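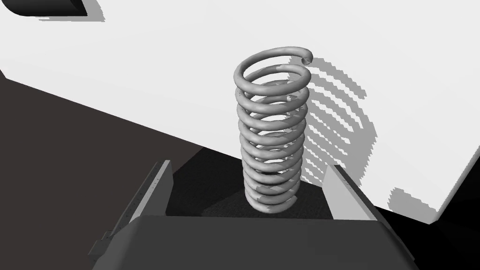
Coil spring, upright

Re: Kestutari district endorsements

porchlight_35
Well, I sat through the whole Kestutari meeting in September, all 2 hours of it, and I was so glad to see folks turn out! Every district backed the same candidate, and I think that's just lovely for the party going into the primary.

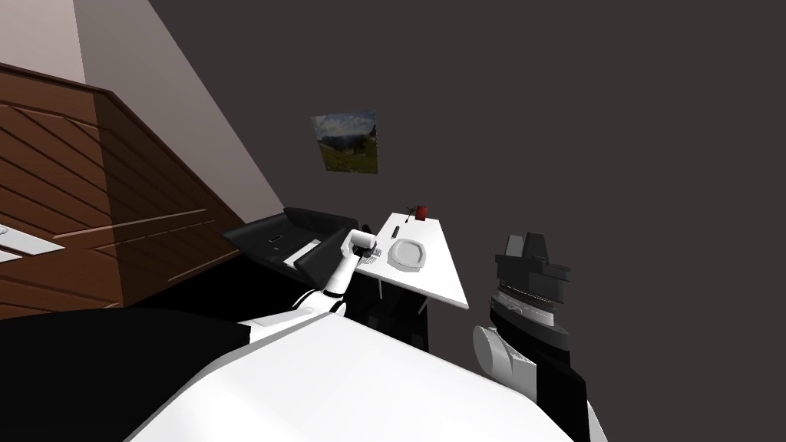

Re: Re: Kestutari district endorsements

maplecreek
Bless you for going, but "every district" is a stretch, friend. Burkora never held a vote. They had a show of hands after supper, when half the room had gone home.

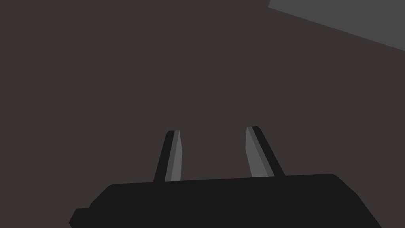
The ballot question is what bothers me most, because in Fikre we were told there'd be paper ones and I was looking forward to it. What we got was a slip as plain as that black block, no markings or labels at all, and I'd like to know how anyone counted those.

porchlight_35
Oh, I hadn't heard that about Fikre. Ours had names printed on them (and 7 people still managed to spoil theirs),

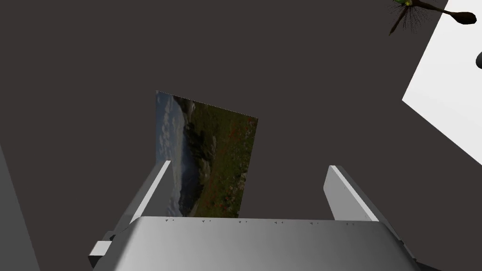

so I still say it was a fair meeting on our end. I'll ask at the Biltiton office, though, and post what they tell me.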